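# In praise of paper on the table

I want to make a case for the big plain sheet of white paper. Spread it over a wooden table, put one bright bowl on it, and suddenly you can see what you own! I've been doing this at home since September and I'm still a little giddy about it.

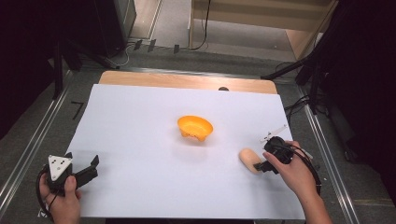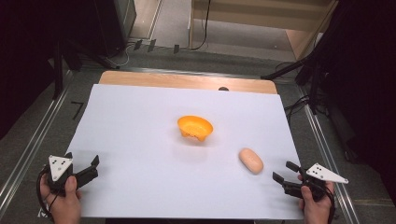 Orange on white is my favorite pairing by a mile. On bare wood a warm color sinks into the grain (honey, tan, orange, it all runs together), and on paper it sings. Even a soft peachy tone, the kind you'd never look at twice on a kitchen counter, gets its own small shadow and its own bit of dignity.

My friend Afonso Vieira thinks I'm overdoing it. He's a tablecloth man, and he has a drawer full of them from Nimri to prove it. I love cloth too - for dinner. But cloth wrinkles and slides, and it has opinions about color. Paper lies there and lets you get on with things. You can write on it, trace around a bowl to see if it'll fit the shelf, or let a kid loose with a crayon. Then you fold it up and the table underneath is the same table.

I do leave a strip of wood showing at the back. Covering the whole top makes the room feel like a clinic, and I like being reminded that there's a real table under there.

My roll came from a shop in Clamstead and had 20 sheets' worth on it, cut the way I cut them, which is generously. I'm near the end of it now. Next I want to try a gray one, with the same kind of bright plastic bowl, and Afonso has agreed to come over and argue about it.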